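Grestau Council Records

A text collection of speeches, motions and press statements on how powers and money are divided between the central government and the districts. It was put together for people who study regional politics and want plain text they can search.

What is in it

The collection has 3725 documents. Of these, 2000 are floor speeches, 600 are motions with their amendments, and the rest are press statements and open letters. Most of the material deals with revenue sharing, district boundaries and the long argument over whether Brustusard should become a district of its own. 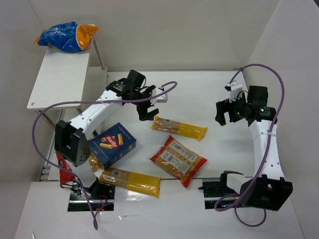

File layout

speeches/ – one file per speech, named by session and speaker number
motions/ – the motion text first, then amendments in the order they were tabled
statements/ – press statements and letters, sorted by month
index.csv – title, speaker, party, district, topic, source

The files are UTF-8. Line breaks follow the printed record, so a sentence may run over several lines.

Labels

Each document has one topic label and one position label: for, against, mixed or none. Ehab Belhaj did the first pass. A second reader checked 471 of the documents, mostly speeches from the Morrison district, where members often backed a motion and then voted for an amendment that undid it. Those are labeled mixed.
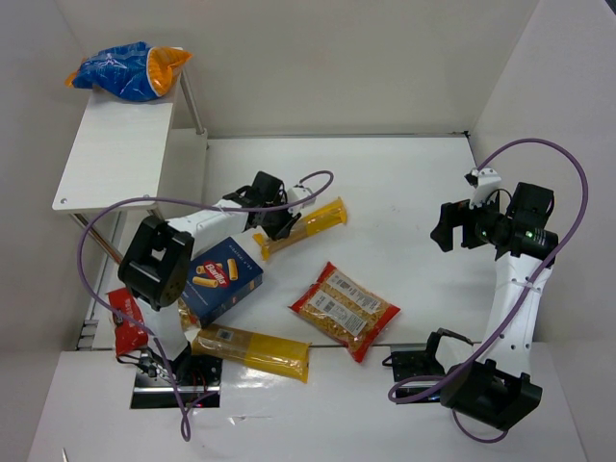 Known problems

The March session is missing its last evening sitting. Party names changed twice and index.csv keeps whichever name was in use at the time. Speeches given in the Fivov dialect appear only in the clerk's translation – the originals were not kept.

Position labels describe the text and should not be read as a record of how a member voted.

Changes

1.2 fixed doubled amendments in motions/
1.1 added open letters
1.0 first release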